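Mendora Laundry Set, Student Robotics Project
README

Version of Nov 14, 2023

Summary

The Mendora Laundry Set is a collection of teleoperated recordings made by the student robotics club at Mansour College as its project for the fall term. It covers household laundry tasks performed with a two-arm robot. The set is released for coursework and for use by other student teams.

Contents

The set holds 1,381 episodes. Each episode has its own folder, which contains the camera video, the joint positions and gripper states for both arms, and a short text file with the task instruction. A split file at the top level lists the training and test episodes. Episodes from one recording session are never divided between the two.

Tasks

There are 4 tasks:

load: move items from the basket into the washer
unload: move items from the washer into the basket
sort: divide items between two baskets
fold: fold a small towel on a flat surface

Items include towels, socks, shirts and plush toys. The full list of 53 items is in items.txt. Tags and labels were left on new items, and users who train on item appearance should take this into account.

Collection

Recordings were made by 38 student operators. Every operator completed the Trimorden safety module before working with the arms, and a second student stood at the stop button throughout each session. Operators are identified by number only. The key linking numbers to names is held by the department and will not be released.
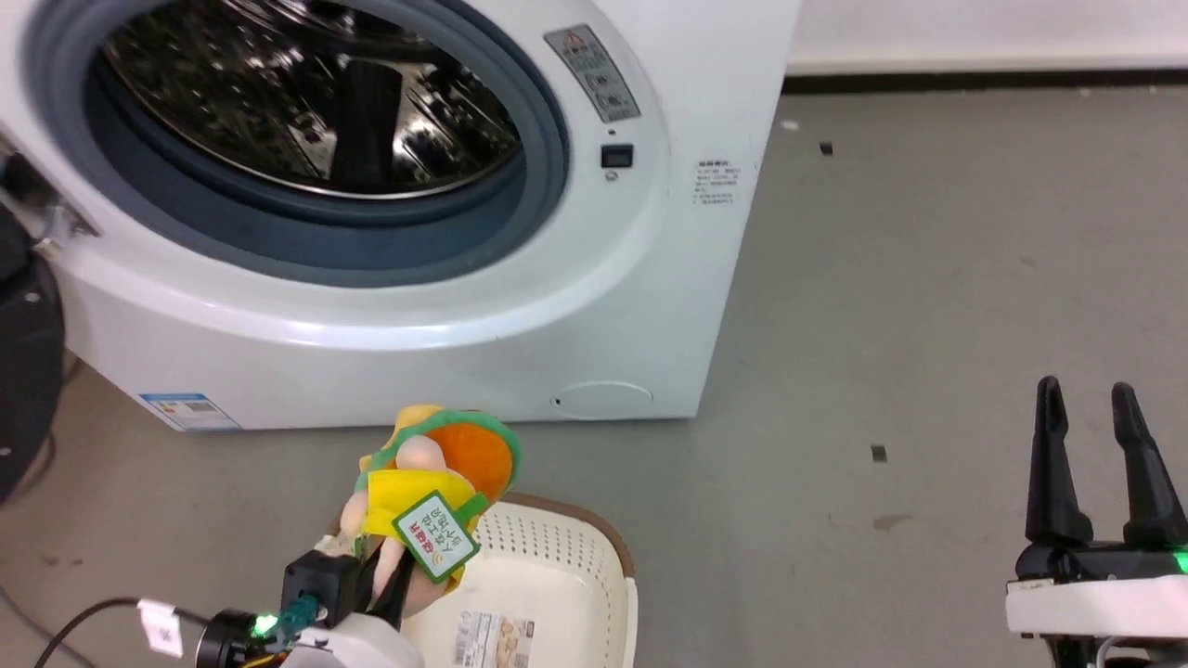 Episodes in which an item was dropped outside the work area are kept and marked "fail" in the task file. Episodes stopped by the second student were removed.

Known limitations

All load and unload episodes use a front-loading machine. Lighting varies between sessions and was not measured. Gripper force was not recorded. Timestamps in the earliest sessions drift slightly against the video; the script fix_times.py in the Valtano tools folder corrects this.

Terms of use

The set may be used for teaching and noncommercial research. Teams entering it in a competition must name the club in their report. Corrections may be sent to the club through the department office.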